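3.2 Feeding enrichment and recovery after surgery

Appetite is among the first things that owners and clinic staff look for after an operation, and its return is often used as a sign that an animal may go home. For rabbits and guinea pigs the matter is pressing, as a gut that stands empty for long can slow down or stop. Earlier work at the Nyanda clinic suggested that the way food is offered in the ward may matter as much as the food itself, but that work covered a single site and did not record the time of the first meal.

The present study took in 29 rabbits admitted for routine neutering at two animal hospitals, Delutberg and Irnness. All were adults in good health. Each animal was placed in one of two groups on arrival. The first group received hay and pellets in a bowl, following normal ward practice. The second group received the same daily ration, with part of the hay packed into a hanging rack and the greens spread across the floor of the pen. Ward staff noted the time of the first meal and weighed the remaining food every 4 hours. Pain relief was the same in both groups and was given by the duty nurse according to the written plan of each hospital.

 Fruit and root vegetables were kept apart from the trial rations and formed no part of the diet of either group.
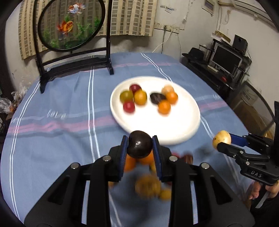 Figure 3. Dark, glossy fruit and a small yellowish potato held in black hand-held grippers.

3.3 Records and exclusions

Observations began when the animal was returned to its pen and continued for up to 20 hours. Pens were checked every 15 minutes during the first part of this period. Animals that needed syringe feeding were kept in the study – their records were marked and examined separately. Body weight was taken on admission and again before discharge, using the same scales at each site. Records were entered on paper and later copied into the Zaltex ward system by a member of staff who had not taken part in the feeding.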